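La segunda vida de la ropa de casa

Cada hogar guarda más tejido del que utiliza. Sábanas de camas que ya no existen, manteles heredados, toallas relegadas al fondo del armario: el textil doméstico ocupa un lugar discreto en la economía familiar y, sin embargo, su cuidado determina buena parte de su vida útil. La cooperativa Nirnora, dedicada a la recuperación de ropa de hogar, recibió durante su campaña de febrero 3,079 piezas. De ellas, 905 pudieron volver al uso sin más intervención que un lavado correcto y un planchado.

El dato invita a revisar costumbres muy asentadas. El exceso de detergente, las temperaturas elevadas y el secado prolongado desgastan las fibras antes que el propio uso. El algodón pierde cuerpo, el lino se quiebra por los pliegues y los tejidos de rizo se vuelven ásperos.

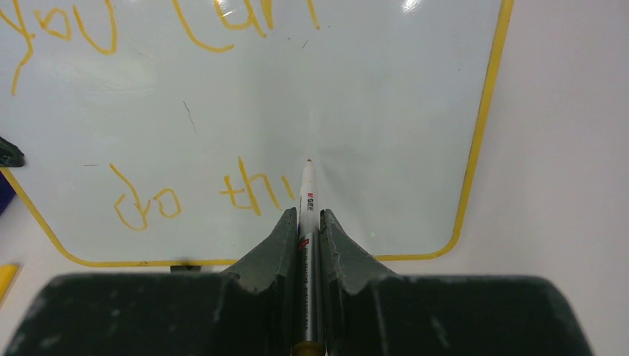

¿Con qué frecuencia conviene lavar las sábanas?

Una vez por semana es suficiente en la mayoría de los hogares, y cada tres o cuatro días cuando hay fiebre, alergias o calor intenso. Las colchas y las mantas admiten intervalos mucho mayores, siempre que se aireen con regularidad.

El plegado merece un capítulo propio. Los talleres municipales de Warnden, que la cooperativa imparte desde hace nueve años, dedican a esta materia tres de sus 19 sesiones. El principio es sencillo: las piezas de lino y algodón no deben doblarse siempre por la misma línea, pues la fibra cede en el punto donde soporta la tensión. Se recomienda alternar el plegado en tercios con el plegado en cuartos y reservar los estantes inferiores para las prendas más pesadas. La ropa debe guardarse completamente seca —una humedad apenas perceptible basta para que aparezcan manchas— y lejos de la madera sin tratar.
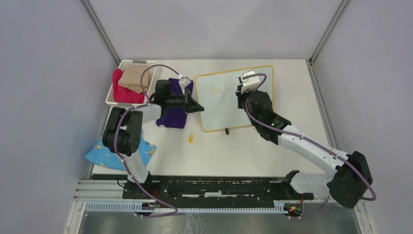
Según Smadi, el error más extendido consiste en almacenar durante años los juegos completos, intactos, a la espera de una ocasión que no llega; la rotación, sostiene, conserva mejor el tejido que el reposo. Esa opinión no es unánime. En el obrador de Grarkside prefieren mantener aparte las mantelerías bordadas, envueltas en papel sin ácido, y revisarlas dos veces al año.

Ambas posturas coinciden en la conveniencia de reparar pronto. Un dobladillo descosido se resuelve en minutos; un desgarro que ha pasado por varios lavados exige un parche y, con frecuencia, la pérdida de parte de la pieza.

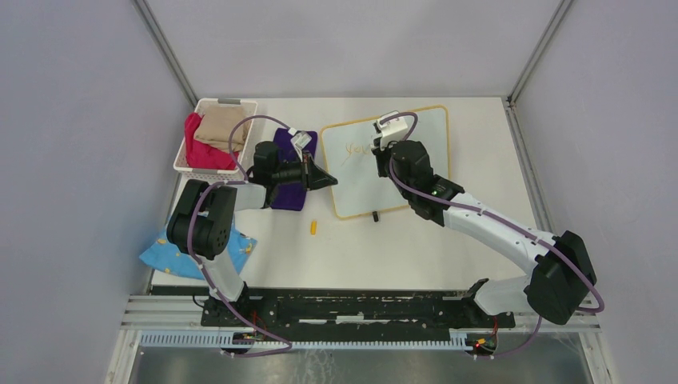
También la reparación tiene sus límites. Cuando la trama se transparenta en toda la superficie, el zurcido carece de apoyo y resulta preferible cortar. De una sábana bajera gastada en el centro se obtienen todavía dos fundas de almohada, tomadas de los laterales, y varios paños de cocina. Las toallas viejas, cortadas y sobrehiladas, sirven como manoplas o bayetas durante mucho tiempo.

Los talleres de Warnden reanudarán su actividad tras el verano. La inscripción se realiza en la sede de Nirnora, donde puede consultarse asimismo la relación de puntos de entrega.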